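Print this page
E-mail this page

Workshop notebook, April, 3:40 p.m.

Back on the sorting game. Kirsten's version of the rules now runs to a page and a half, which is a lot of law for a pastime meant for four-year-olds. The short form: letters go on the plate of their own color, small bits go wherever the small bits are told to go, and whatever has no plate stays in the middle until somebody makes up their mind.

Plates are the Gosel ones. I wanted the Jallness set for the nicer colors, but they slide if you breathe near them, and Preben has already given a talk on this. The Gosel plates have enough rim to keep a fingertip-sized piece from wandering off.

Foam letters: we bought a bag of 80 from Rustad. The bag has no vowels worth mentioning and a suspicious wealth of W. Villads thinks some of them are Ms and that I've been holding them wrong. We spent longer on this than I'll admit in writing. Settled: a W is whatever is a W from the long side of the table — the label tape goes on that side.

Sizes vary too. Same bag, same letter, different color, and one comes out a bit bigger. I can't decide if that's a fault or a feature. Kári says kids will sort by size if you let them, which ruins the color rule and is also probably smarter than the color rule.

To do before the next round:
- wipe the tabletop, it's picking up lint and the foam loves lint
- find the lid for the small-piece tin (Nantana had it last, Nantana says I had it last)
- ask Aveck if they sell single letters. I'm not buying another 80 to get an E
- write "cream" on the plate list. "White-ish" is causing arguments

Layout for the W round: blue, cream and pale green plates spread out, a red W and a blue W in the middle, two tiny pieces on the blue plate, one yellow and one blue. The yellow one is the awkward customer.

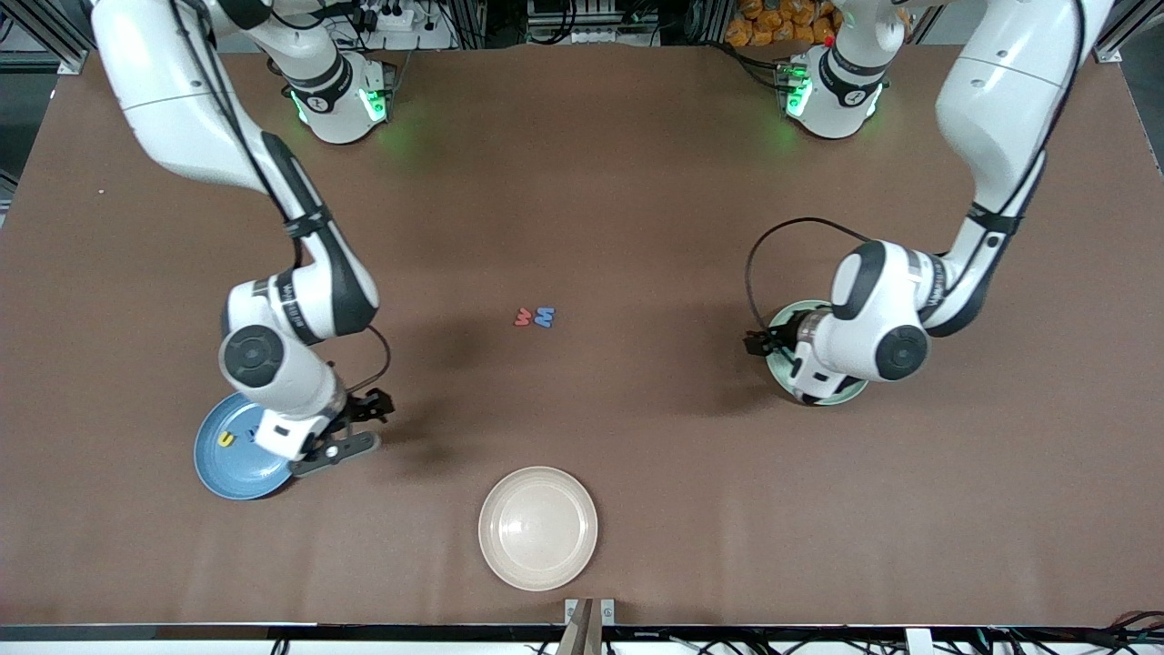
Does a letter with no matching plate have to go somewhere by the end of the round?

It stays in the middle and scores nothing. Kirsten wanted the cream plate to take strays, but then everything becomes a stray by round 7 and the cream plate wins.

Preben wants a red plate and an end to the discussion. Gosel lists one, minimum order 700. I've told him to bring one from home.

Lint roller is in the second drawer, under the tape.

Print this page
E-mail this page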